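Giving up the big shop

11 October 2021

So we've stopped doing the big weekly shop. I know, thrilling news! But it used to eat a whole morning, what with the drive out to Mokelow and the queue for the car park, and I'd come home with seven bags and still no onions.

Now I walk down to Kula with one rucksack, usually on my way back from work, and buy whatever we need for the next couple of nights. It's a bit dearer on some things (butter, don't get me started) but I kept my receipts last month and we spent £240, when I'd been bracing for a lot more. The 97 bus goes past if it's raining.

The best bit is the veg. I'd forgotten what spinach is like before it goes to slime at the back of the fridge – lovely, as it happens.
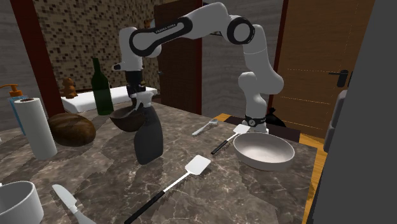

I do still miss having a full freezer. I might do one Mokelow run before Christmas for the heavy stuff, flour and tins and so on, and if anyone knows whether Wernent still does the 5 kilo bags of rice, please leave me a comment.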